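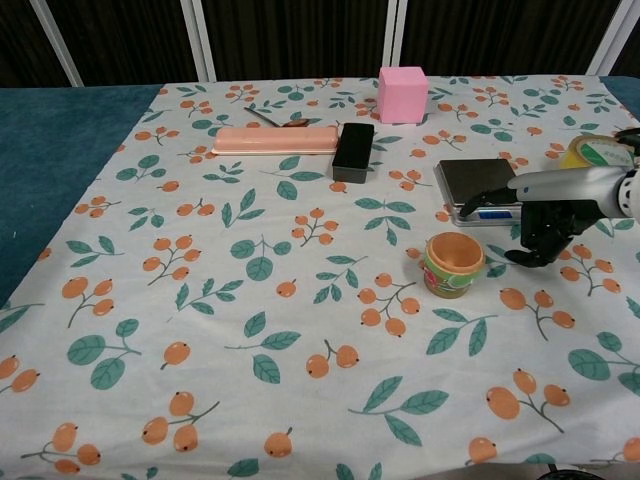

Mantel de bayas naranjas, báscula y vaso de aspecto infantil, sobre la mesa del taller.

¿Hace falta una báscula para ordenar un cajón?

La propuesta de Ullholm para esta temporada consiste en pesar lo que guardamos. Uno saca a la mesa todo lo del cajón revuelto, lo va pasando por la báscula de cocina y aparta lo que no cabe en un tope de 900 gramos por cajón. El método se llama Flillero y viene en un cuadernillo de 60 páginas. Con 2 habría bastado.

Lo hemos probado en Mottram y el resultado nos deja fríos. Nuestro cajón dio 697 gramos, o sea, aprobado, y seguía siendo un desastre. El rollo de cinta pesa lo que pesa, pero ocupa un rincón entero. La caja alargada de color salmón estorba por larga. Del cubo rosa seguimos sin saber qué hacer, y el cuadernillo tampoco lo aclara.

Algo bueno sí tiene: obliga a vaciarlo todo sobre el mantel y a mirar cada cosa. Eso también se hace sin báscula y sin comprar los separadores Fledix que el cuadernillo recomienda cada pocas páginas.

Quien quiera hojearlo lo tiene en el mostrador de Mottram hasta finales de abril. Rogamos que no se subraye.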